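Party wall notice for a two-storey infill house – which form applies?

Drelow Self-Build and Small Homes Forum, Planning and Permissions

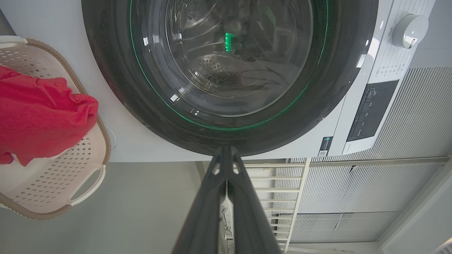
Posted by Mirela Xavier, Jun 4, 2024

I should be grateful for guidance on notices to adjoining owners. My husband and I have outline consent for a small timber-framed house on a former garage plot in Risley. The new flank wall will stand entirely on our land, 400 mm from the boundary, and the foundations will be deeper than those of the neighbouring terrace. Our designer at Pacheco believes that a letter is sufficient. The neighbour has asked for a formal notice. Groundworks are planned for October. Which of them is correct?

Bence Hegyi

Your neighbour is correct, assuming the plot is in England or Wales. Where you excavate within three metres of a neighbouring building and go below the level of its foundations, notice must be served under section 6 of the Party Wall etc. Act 1996, at least one month before the digging starts. It should be accompanied by plans and sections showing the site and depth of the excavation – and should state whether you propose to underpin or otherwise safeguard the neighbour's foundations. A letter may serve as the notice if it contains all of this. If the neighbour does not consent in writing within 14 days, a dispute is deemed to have arisen and surveyors must be appointed. Planning consent has no bearing on the matter.

jova_plot7

We only sent a letter and had no trouble. Ask the council, they should have a form.

Bence Hegyi

The council does not administer the Act and cannot approve a notice. Please also check whether the adjoining house has a separate freeholder, who must be served as well.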